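Category: Data Collection > Two-Arm Stations

Terkora Recording Station, two arms

The Terkora station is made for teams who want to teach a robot by showing. A person guides both arms through a task, the station records what the arms do and what the cameras see, and the result is one example which your learning system can read. It is sold by Tosincombe as a complete set: two arms with two-finger grippers, the controls for the operator, the cameras and the recording software.

We recommend to begin with a small task on a plain table. One cup and one bottle is already enough for a first set. The objects look simple, but the two arms must share the work, and the grippers must learn where to hold a smooth round body. Hang a light cloth behind the table, so that the view stays the same when somebody changes the room.

Each example is saved with all camera views on the same clock. You can look at a single moment from more than one side before you decide to keep the example or to delete it.

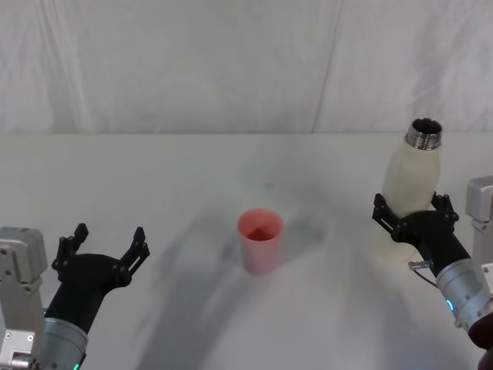
Cup and open bottle, with the right gripper at the bottle.
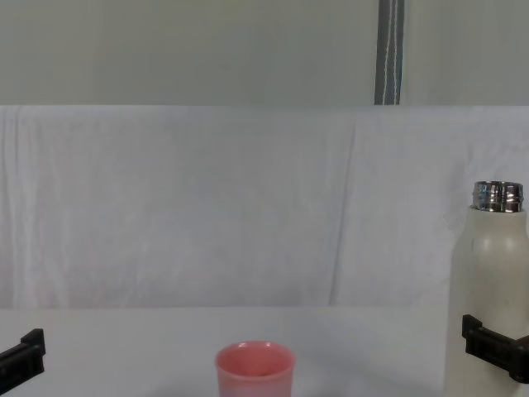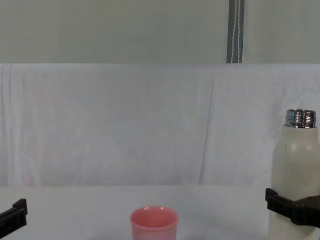 Lappalainen writes that their first 300 examples were too much alike, and that the model failed as soon as the cup stood a hand's width further to the left. They now move the objects before every recording and also keep some examples where the operator corrects a bad grip. We agree with this advice. A set with small mistakes and good corrections is often more useful than a perfect one — please do not delete too quickly.

What the software does

The operator starts and stops a recording with the foot pedal, so both hands stay on the controls. After the stop, the screen asks for one word: keep, delete or check later. Examples marked "check later" go to a separate folder and are not exported until somebody has looked at them. The written task name is stored together with the example, and you can change it afterwards for a whole folder.

Export is possible for the full set or for chosen tasks only. The Stondov reader is included, and it opens the files without conversion.

Delivery and service

The set comes in 2 crates. Please plan a free afternoon for the setup and the first calibration. Calibration must be repeated when a camera was moved, even a little — the software does not notice this by itself.

Warranty: 22 months on arms and grippers. Finger pads are wearing parts and can be ordered separately.

Order number: 2261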